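Staltby调整甲油套装配方，旧批次可换至库存用完

1/29/19

美甲品牌Staltby宣布，旗下渐变色甲油套装将更换底油与封层配方，新批次随本季补货进入零售渠道。套装色数不变，仍为8支装，色号沿用原编号。

据品牌发布的产品说明，改动集中在成膜部分。旧配方底油固含量偏低，薄涂后表面干燥快，但与色层之间的附着力不足，叠涂第三层时容易在指甲前缘起边。新配方提高了成膜树脂的比例，并更换了增塑剂，溶剂体系仍以乙酸乙酯和乙酸丁酯为主。说明中列出的表干时间由原来的三分钟延长到四分钟，完全硬化时间未作改动。

封层的变化较小。品牌将刷头由圆头改为扁平弧形头，刷毛加宽，瓶口内径相应放大。旧刷头不能与新瓶互换。封层仍为自然风干型，不需要照灯，也不能与光疗甲油胶混用。

色浆方面，编号709的灰蓝色是唯一重新调色的一支。该色原本用作浅蓝与深蓝之间的过渡，上市后不少使用者反映，它与相邻的浅色差别太小，海绵拍染后看不出层次。新版709降低了明度，并减少珠光颜料用量，遮盖力有所提高，两层即可盖住甲面。其余七色的色浆配比不变，新旧批次可以混合使用。

负责此次配方测试的Thắng Diệp介绍，测试在Bạch实验室进行，内容包括附着力、耐水和耐磨三项。耐水测试使用温水浸泡，浸泡后以胶带剥离法观察脱落面积；耐磨测试在假甲片上完成，每组12片，分别记录前缘和侧缘的磨损。他表示，新底油在前缘部位的改善较为明显，侧缘与旧配方相当，该部位的磨损更多取决于涂刷时是否包边。

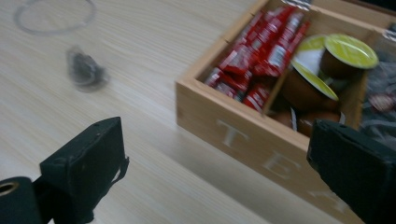
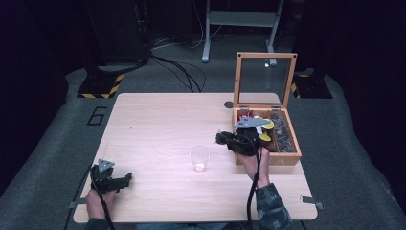 木桌与木盒

Thắng Diệp同时提醒，渐变效果对海绵的含水量较为敏感。海绵过干会大量吸收甲油，使色层表面出现颗粒；含水过多则会稀释边界，造成局部发白。他建议先将海绵浸湿后充分挤干，在海绵上按由浅到深的顺序并排涂色，相邻两色重叠少许，再垂直轻拍甲面。每拍完一层应等待表干，层数以3层为限。拍染前可在甲缘皮肤上涂一层可剥离的防溢胶，待色层表干后撕去，再上封层。

对于使用快干滴剂的情况，说明书给出了单独的提示。快干滴剂只应在封层之后使用，若滴在色层上，其中的硅油会影响封层附着。旧版说明书未写明这一点，新版已补入使用步骤。

包装也有调整。外盒由抽拉式改为翻盖式，内托改用纸浆模塑，瓶底增加批次码。消费者可通过批次码首位字母区分配方：字母A为旧配方，字母B为新配方。未拆封产品的保质期仍为三十六个月，开封后建议在二十四个月内用完。瓶口应在每次使用后擦净，避免干结的甲油影响密封。甲油变稠时可加入两至三滴专用稀释剂，双手搓动瓶身混匀，不宜用力摇晃，以免带入气泡。不可用洗甲水代替稀释剂，丙酮会破坏成膜成分。

零售方面，Pumgate与Brirent两家渠道将先行上架。Pumgate销售整套及单支，Brirent目前只销售整套。两家渠道在售的旧批次不会下架，品牌称旧配方产品符合现行标准，此次更新不属于召回。已购买旧批次且未拆封的消费者，可凭购买凭证在原渠道换取新批次，换完为止；已拆封产品不在更换范围内，但可单独申领新版709色一支。

通过拍卖网站或个人转让购得的套装，因无法核对购买凭证，不适用上述更换办法。品牌建议购买二手套装前先查看瓶底批次码，没有批次码的为改版包装之前的产品，应按旧版说明书使用。

Staltby表示，同系列的红色调和裸色调套装暂时沿用旧底油，计划于11月完成更换，届时将另行公布色号变动。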